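Conditari releases version 36 of Evodska web application firewall

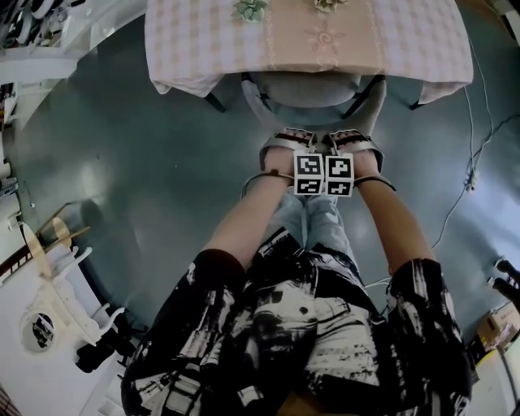 Two marker cubes held side by side near a table with a checkered cloth.

GROLLMONT, May – Conditari has released version 36 of Evodska, its web application firewall for small and medium-sized websites. The release adds login throttling per account, a revised rule set for file uploads and a new audit log format.

Evodska runs as a reverse proxy in front of the web server and inspects each request before it is passed on. Earlier versions limited login attempts by IP address only. Version 36 also counts failed attempts per account, so that password guessing spread over many addresses is slowed in the same way as guessing from a single one. The limits can be set separately for administrator and ordinary accounts.

The default rule set now contains 624 rules, of which 31 are new. Most of the new rules concern file uploads. Evodska compares the declared type of an uploaded file with its contents and rejects the request where the two differ. Sites that accept unusual file types can add exceptions in the upload section of the configuration file.

The audit log is now written as one JSON record per line. Each record holds the time, the rule number, the action taken and a shortened form of the request. Passwords and session cookies are removed before writing. The old log format remains available as an option but will be withdrawn in version 37.

The release was tested with Claeys, a hosting company that runs Evodska in front of 200 customer websites. Rules that blocked ordinary form submissions during the test were corrected before release.

Existing customers can install version 36 through the update page of the control panel. A restart of the proxy is required. Configuration files from version 35 can be used unchanged; older files must first be converted with the supplied tool.

About Conditari
Conditari develops security software for websites and web servers. The company is based in Grollmont.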